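From: Hilde Dierckx
To: prustiria-growers
Subject: Re: [prustiria-growers] Blossom end rot, second truss only

Tülin Güneş wrote:
> Same pattern as last year. First truss clean, second truss has
> dark sunken patches on the bottom of the fruit, third truss looks
> normal so far. Soil test from Pridow came back with plenty of
> calcium. I added crushed eggshell anyway in April. Should I be
> spraying calcium on the leaves? Plants are Undstead, bed 16,
> drip line on a timer, 5 minutes morning and evening.

Tülin,

Skip the leaf spray. Calcium moves up the plant with the water stream and hardly moves back out of the leaves, so very little of what you spray reaches the fruit. The eggshell does no harm, but it breaks down too slowly to matter this season, and your soil test already says supply is fine.

I would look at the timer first. Short runs wet the top couple of inches and leave the deeper roots dry. The second truss is sizing up just when leaf area takes off, and on a hot afternoon the leaves win the competition for water. The same daily total in one long morning run usually evens this out. Dig a hole beside the emitter an hour afterward and see how far down the moisture goes.

Second thing, nitrogen source. If you are still using the Esteban feed, check the label for the ammonium share. Ammonium competes with calcium at the root. Nitrate forms do not have that problem. Also check salts. My own bed 121 had the same trouble two years running with a runoff reading of 802 ppm, and it cleared up after I halved the feed and flushed once.

Third, variety. Long plum types are worse than round ones under identical watering. Cherry types rarely show it at all, and eggplant sits somewhere in between. If you want a control, put two cherry plants on the same line. 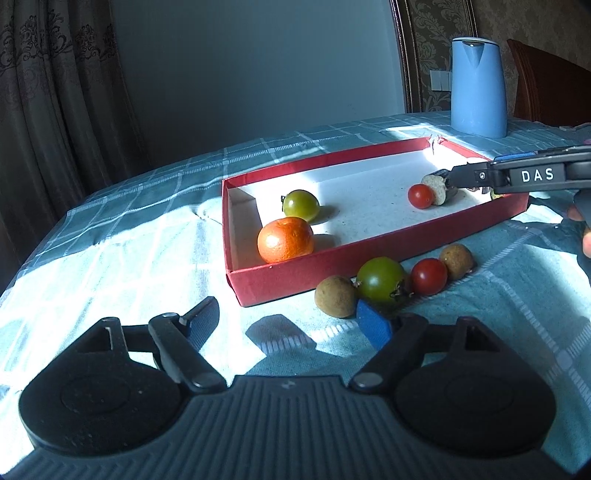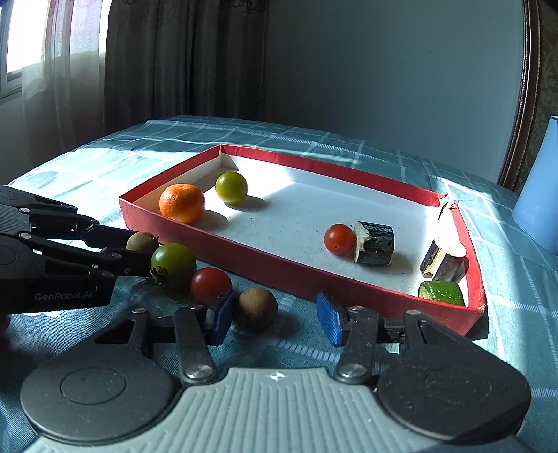

Cherry tomatoes, cut eggplant and a mandarin in the tray. 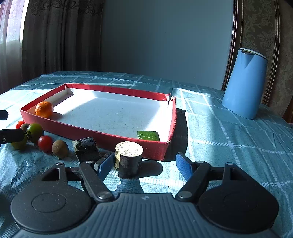
On picking: take the affected fruit off as soon as you see the patch. It will not recover and it keeps drawing water. The sound part is fine to eat if there is no mold.

Do not prune hard in the same week you change the watering, or you will not know which one did it. Mulch can go on at any time. Straw, three inches, kept off the stem.

If the fourth truss is still affected after the timer change, send me the full Pridow sheet, including magnesium and potassium. The calcium figure alone does not say much, as high potassium can hold uptake down.

Hilde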